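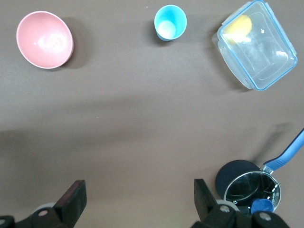 Prundach ware

Prundach ware is a type of glazed earthenware tableware first made in the river town of Prundach, and it is one of the most cheerful chapters in the history of everyday pottery. It is best known for its soft colors, among them rose, pale blue and a buttery yellow, and for its remarkably thin rims.

Origins

The local clay is rich in iron and fires to a deep red, so early potters covered it with a white slip before adding color. The first large workshop, Sisodia, opened beside the old ferry landing with 2 kilns and soon employed 65 people. Its bowls traveled downriver to the market at Wovmont, where cooks loved them (and still do!) for how well they hold soup.

Production

Each piece is thrown, dried for 10 days, dipped in slip and fired twice. The second firing is the exciting one: small changes in smoke can shift a rose glaze toward salmon or even lilac, and potters give these surprise shades wonderful names such as "wet brick" and "late plum."

Collections

The Trirow Museum holds nearly 200 pieces, including a superb set of nesting bowls. A catalog by the historian Rekha Maurya, published on 5 August 2022, sorted the workshop marks for the first time and moved several bowls once credited to Wovmont back to Sisodia.

See also: Slipware, Earthenware, Trirow Museum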